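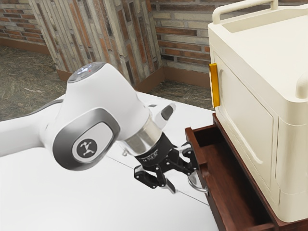
Does a pricier gripper help with drawers, or is it just a nicer brochure?

Posted by dkettle, 7 Oct 2018

I'm comparing two grippers in simulation before we spend money on either. The arm and the cabinet stay the same and only the tool changes. The job is pulling a wooden drawer open from the front and pushing it shut again.

The one loaded now is a two-finger type with exposed linkages. The other is the Semholm parallel unit, at 2,190 before the wrist plate. The Semholm sales sheet says it is "drawer ready," whatever that is supposed to mean. I ran 60 pulls with each. The linkage gripper got 15 clean ones and the Semholm model did a bit better, but I don't trust either number. I wrote the friction values for both myself and I was guessing. 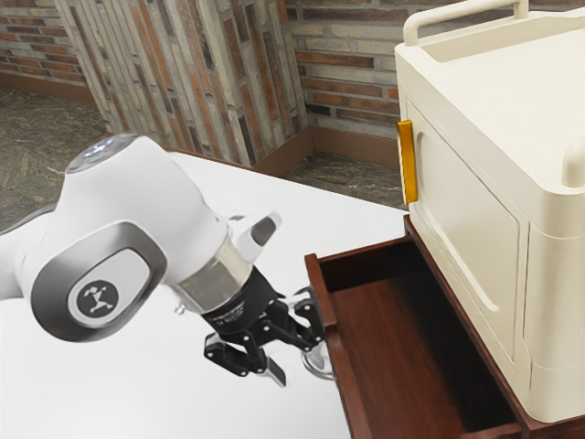

My other worry is the approach angle. I'm coming in tilted, and the fingertips end up very close to the front panel. A few degrees off and the solver throws the drawer sideways, which I have never seen a real drawer do. Has anyone bought hardware on the strength of a test like this, and did it hold up?

Virgilio Enriquez

I'd throw out both results. If you guessed the friction you've compared two guesses. Get a cheap spring scale, pull a real drawer with it, and put that force into the joint first. Then run each gripper at low, middle and high pad friction and see if the ranking changes. If it flips, the sim can't tell you which one to buy.

Also check your collision shapes. The Semholm file I downloaded in May had the fingertips as plain boxes, a good bit fatter than the mesh. Fat boxes catch on edges beautifully. That could be your whole "bit better."

On the sideways jump, cut the time step before you touch the angle. Mine went away when I halved it. We did end up buying from Panganiban after a test like yours, and the real success rate was 65 percent where the sim had promised nearly all of them. The sim did get the reach limits right, so I still use it for that.

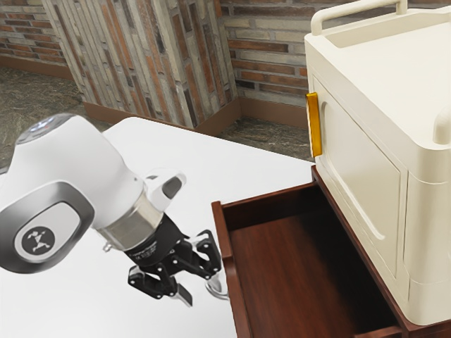
Prestow sells a hook finger that bolts onto most two-finger tools, and dumby_fan would try that before paying for a whole new gripper. Pulling doesn't need much of a grip anyway. No idea if they have a sim model for it.

rlow

just get the expensive one, mine works fine. never used it on a drawer though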